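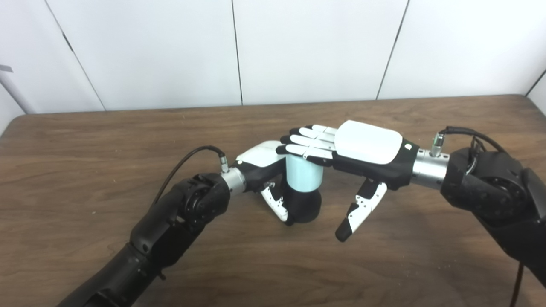
Kimie Iwasaki would not accept our word "empty" for any table with a single thing on it, and she said so more than once while we were drafting the coding scheme. One small thing in the middle, she argued, takes up the whole table, because from then on everybody who comes near has to decide whether to move it, work around it, or go and put their cup down somewhere else.

Figure 3. A small cylindrical object near the middle of a brown wooden table, against a white paneled wall.

4.2 One thing in the middle

We had not meant to give the lone object a section of its own. When the study began, our interest was in crowded tables, the kind with the mail and the fruit and somebody's homework all sharing a corner, and the first version of the diary sheet did not even have a box for a table with only one thing standing on it. People wrote it in the margin instead. By the time Kanako Ichikawa had typed up all 273 diary sheets from Petley and Etden, the margins had become rather more interesting to us than the boxes, and we owe the shape of this section to the people who ignored our printed instructions and told us what they wanted to tell us.

The arrangement in Figure 3 is close to what the diary keepers called, with surprising agreement between the two towns, "just the one." The object is small, it is upright enough in form to be noticed, and it sits well in from the edges of a broad stretch of wood. A reader might fairly ask why such a plain arrangement should need discussing. Our answer is that placement near the middle was very often described to us as a courtesy or as a message, and only seldom as an accident. A jar left close to the edge was "on its way somewhere." The same jar in the middle was "for whoever wants it," or, in the words of one father of three, "so they can't tell me they didn't see it."

It helps here to go back to the distinction we drew in Section 2 between parking and presenting. Parking is what we do with keys, receipts and the cap of a pen, and it happens mostly within easy reach of wherever the person was sitting or passing through. Presenting asks for a longer reach, and usually a clear space on all sides. The diaries suggest that people feel the difference in their arms, so to speak, even when they would not put a name to it. Several wrote of leaning over to set something down "properly," and when Evelien Bosman asked them in the follow-up visits to show her what they meant, they moved the thing inward, let go, and then very often nudged it once more by a finger's width. We have grown quite fond of that second nudge. It appears in our notes for a honey pot, a roll of tape, a candle and a school trophy, and it seems to be done for no practical purpose at all.

Shape matters too, though less than we first supposed. Short cylinders (jars, spools, cans, pill bottles and the like) have no front, or at any rate no strong front, and can be approached from any chair. Diary keepers chose them again and again when asked which of their belongings "looked right" alone on a table. Boxes were thought fussier. A box has to be lined up with something, and people disagreed, sometimes warmly, about whether that something ought to be the edge of the table or the wall behind it. One couple in Etden had kept up this disagreement through two houses and, they told us cheerfully, expected to take it to a third.

We should say a word about the wood itself. In the follow-up visits we asked each household to describe its table with nothing moved beforehand, and the grain came up far more often than we expected. A brown surface with darker streaks and lighter patches, such as the one in Figure 3, gives the eye a direction to travel in. People whose tables had a grain running the long way tended to speak of the object as being "along" the table, while those with painted or plain tops spoke of it as being "on" the table and left it there. We do not want to lean too hard on a preposition. Still, the habit was steady enough that Haruto Sekiguchi, who transcribed the Petley conversations, began marking it in green, and the green pages piled up.

Small marks were another matter on which our diary keepers had a good deal to say. The pale specks and scuffs that can be made out on the wood in Figure 3, more of them on the near side to the right, would pass without comment on a busy table. Around a single object they come forward. One woman told us that she noticed every scratch on her dining table on the evening she cleared it and left out only the salt, and that she put the newspaper back soon afterward for the comfort of it. Others took the opposite view and found the marks good company. Hideaki Nakajima has suggested to us that this divides people by how long they have lived with a table more than by how tidy they are, and we think he may well be right, although our sheets did not ask for the age of the furniture and we can only regret it.

Then there is the question of what stands behind. A plain wall, white and fairly evenly lit, lends the lone object a certain seriousness, and participants who had such a wall often remarked on it. Seams between panels were mentioned too, usually by those who used them to judge whether a thing was centered. In kitchens, where the background was likely to be a stove or a row of hooks, the same object was much more likely to be described as forgotten. We coded these remarks separately and give them in full in the appendix, under the heading "Behind."

None of this tells us how long a thing remains alone. The diaries are uneven on the point, for people wrote when they remembered to write, and the lone object was by its nature easiest to notice when it was new. What they do tell us is how the state tends to end. Very rarely was the object simply taken away. Much more often a second thing was put down beside it, close enough to touch, and from that entry onward the writer stopped mentioning the first one by name. In the next section we turn to these pairs, beginning with the salt and the newspaper.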